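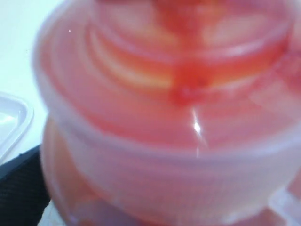
*Pink plastic, with a spot of red in the middle of the rings.*

# About Verkoseck Table Sauce School

We teach people to make sauce and put it into bottles. The second half is harder, and most of our students are surprised by how much of their tuition goes toward it.

The school opened above a tire shop in Trurkden, with one stove and a landlord who said he liked ketchup. He has since tasted the fermented habanero and now only says hello. We moved to the Wilusside building after our second year, mainly for the floor drain. It is a very good floor drain. Prospective students are shown it on the tour whether they ask or not.

## What we teach

The main course runs 11 weeks and takes you from raw peppers or tomatoes to a bottle you could hand to a paying customer without looking at the floor. There is a week on acidity, a week on thickeners, and a week on labels, during which at least one person will try to name a sauce after their dog. We allow this. Some of the dogs have done well.

We also run a shorter evening class for restaurant and food truck people, who already know how to cook and would like their squeeze bottles to stop embarrassing them in front of the lunch crowd. It starts at 6:30 and ends when the sinks are clean, so bring a snack.

## Our views on the squeeze bottle

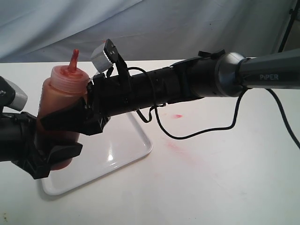 Every food business we have visited owns more squeeze bottles than it can account for, and fewer caps. Our students get 2 bottles each on the first evening and are expected to finish the course with the same number, caps included. We start them on see-through ones, because an opaque bottle lets you lie to yourself. With a translucent body you get the whole story: the reddish-orange streaks coating the inside walls, the darker part toward the bottom, and a narrow nozzle stained a deeper red at the tip. Learn to read that and you will know when to shake, when to refill and when to get the brush. We sell the brush in the front office. It costs less than a new bottle and lasts until your roommate finds another use for it.

Caps get their own session. Threads hold sauce, sauce dries, and a dried thread will defeat a grown adult in the middle of a dinner rush. The session has a reputation for being dull, which it has earned over many years.

## How we measure
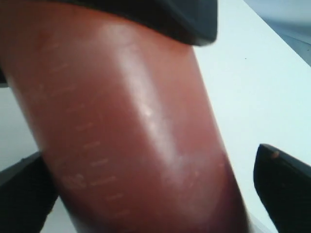

Recipes here are written by weight, and we will repeat this until you start saying it in your sleep. Volume marks have their place, and that place is checking how much you've got left before you promise it to somebody. Printed scales also have a hard life in a working kitchen. Give one enough handling and you end up with a reddish-brown cylinder whose pale tick marks are partly worn away, beside a smudge that may once have been numerals. We keep a scale on every bench, and each one has a spare battery taped underneath it. Please put the tape back.

## The Mekonnen shelf

Along the back hall is our tasting library, known as the Mekonnen shelf after the hardware store it was bought from, whose sign was still attached. It holds 60 student sauces at a time. When a new one goes up, an old one comes down and goes home with whoever lost the vote. Visitors may taste anything below eye level. For the rest, ask an instructor and have some bread handy.

## Coming to see us

Open kitchen is held once a month, except in June, when the peppers arrive and we stop being good company. Closed-toe shoes are required. White shirts are your own business.

The deposit for the main course is $800 and comes off your tuition. Bench space, bottles, aprons and vinegar are included. Parking is behind the building, next to the loading door. If the loading door is open, the vinegar delivery is in progress and you may want to use the front.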